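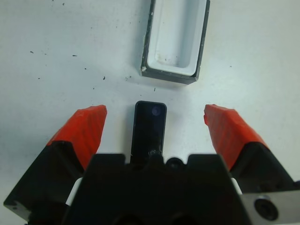

Keeping the work surface clear: an interview with Jerome Rivera

Jul 8, 2019

Jerome Rivera has been responsible for the benches in the Nollcombe packing room since January. The room handles small parts that are sorted by hand into open trays before they are boxed and sent to the stores at Kustavach. In the first half of the year 3,419 orders passed through it.

Mr Rivera prefers a white surface. "A dropped screw shows up on it straight away," he said. "On the old brown benches we would find parts at the end of the week and have no idea which order they belonged to."

The same thinking applies to the trays. He favours a rectangular one with a dark rim and a white inside, with rounded inner corners. "You can see where the edge is without looking hard, and you can get a cloth into the corners. With a square corner you need a brush."

Asked about wear, he was frank. Rims chip and the floor of a tray picks up smudges. Trays are wiped at the close of each shift and inspected after every 100 orders. "A smudge is a cleaning matter. A chip I want to look at myself. If there are loose bits on the rim, they will end up in somebody's order."

Staff are asked to keep one tray on the bench at a time and to leave a wide margin of clear surface beside it. Mr Rivera does not insist that the tray be set square. "People turn it to suit their own reach. I used to straighten them and was told, politely, to stop."

The Panganiban order, which ran to 1,669 pieces, was the first to be packed entirely under the new arrangement. It was completed without a recount. Mr Rivera would now like to see the same benches fitted in the returns room, where parts are still sorted on folding tables. A decision on the cost is expected after the summer stocktake.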